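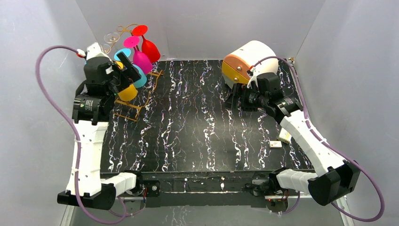 # Runberg six-glass rack, gold wire - review after a few months

Bought in April, writing this up in August, so it's had a fair go. Short version for anyone in a rush: good looking, holds six, bit of a faff until you learn it. Keep reading if you've got big glasses.

**Paid:** 14 quid plus postage, from Pletow. Their site said 3 days, took 5. Fine.

## What you get

One rack. No glasses. (Someone in the reviews on the Pletow page was cross about that. It does say.)

Gold-coloured wire, thin rods, all curves. Curly bit on top with loops, wider frame underneath with crossbars and little feet. Glasses hang upside down by the foot, bowls pointing at the table. Mine came in one piece so nothing to screw together. Wrapped in a load of tissue, one sheet of instructions that was mostly a drawing of a glass.

I wanted it because our wall cupboard went when we took the kitchen shelves down, and the wine glasses had been living in a cardboard box under the stairs for weeks. Every time anyone came round, box out, rinse the dust off, box back. Got old quickly.

## Which glasses go on it

The coloured set, mostly. Red, magenta, light blue, yellow-orange, plus two clear ones. The coloured ones are Navalley, bought years back. The clear ones are whatever survived from the last lot.

Colours are the reason to have it out on show really. Gold wire with clear glasses only - nice enough, a bit hotel. With the red and the magenta next to each other it looks like you meant it. I keep the yellow-orange one at the front as it's the one I reach for.

On a dark worktop it looks great too. Black marble pattern with all those veins running through, gold on top of that, lovely. I tried it on the pale table at my sister's and it sort of vanished.

## Loading it

Right, the faff.

Foot goes in at a slight angle, then let it drop level. If you shove it in straight it catches. Took me a good week to stop swearing at it. Things I'd tell myself back in April:

- Back ones first. Always. Reaching past hanging glasses to get to the back is how you clink.
- Hold the stem, not the bowl.
- One each side, then the next pair. Six down one side and you're asking for it - I did three on one side the first night and it leaned. Didn't go over but I didn't like it.
- Taking one out, lift the foot a touch before you pull.
- Dry them properly before they go up. Drips sit in the rim otherwise and you get a ring.

They do overlap a lot once it's full. Feet end up over each other, bowls close together, and from the front some of the glasses are half hidden behind the others. Not a problem exactly but you do have to peer in to find the one you want, and the clear ones disapear behind the coloured ones completely.

They don't all hang dead straight either. My red one always sits with its bowl tipped a bit. Thought it was the glass, swapped it with the blue, and then the blue did it. So it's the rack. Bugs me slightly, hasn't fallen.

## Will yours fit

Ordinary stems, yes. Longer narrow bowls like the magenta one, yes. Rounder ones like the light blue, also yes but they want more elbow room.

Big balloon gin glasses, no. Agathe Masson from my book group brought two of hers round to test (she was thinking of getting one) and with both of those on you could only fit another two glasses alongside. She bought the Hegarty one in the end - 106mm between the arms according to the box, much chunkier, black, costs more. Hers is steadier. Mine's prettier. She'd say the same, probably.

Flutes I haven't tried. Don't own any.

## Cleaning

Bit of a pain. Thin rods mean dust sits on top of every one, and the curly part is the worst of it. I run a damp cloth along the crossbars when I'm doing the worktop and once in a while the whole thing goes in the sink with washing up liquid. Dry it straight away. No rust yet, no flaking, although there's a dull patch on one of the feet where I think I've been dragging it instead of lifting. My fault.

No idea about the dishwasher. Instructions don't say and I'm not risking the gold.

## Moving it

Don't, when it's full. Or do, but both hands low down on the frame and slow. There's no handle as such and the curls on top look like one. I picked it up by those once, with four glasses on, and everything swung. Nothing broke. Wouldn't do it again.

Cat hasn't had it over. Give it time.

## Moans

- Leans if you load it lopsided
- Feet have no rubber on them, I've stuck felt pads on mine
- Bowls sit close, so you get a little chime when a lorry goes past
- Takes up more worktop than the picture on the website makes out, the bottom frame spreads quite a way

## Good bits

- Cheap
- Glasses stay clean inside, no dust in the bowls
- Looks loads better than a box under the stairs
- Came in one piece

## Would I buy it again

Yes, for six normal glasses and somewhere it can stay put. If yours are heavy or you move things about alot, get the Hegarty and put up with it being black.

Four out of five. Would've been more with rubber feet.

*21/08/2023 - edit: someone asked if it folds flat. It doesn't.*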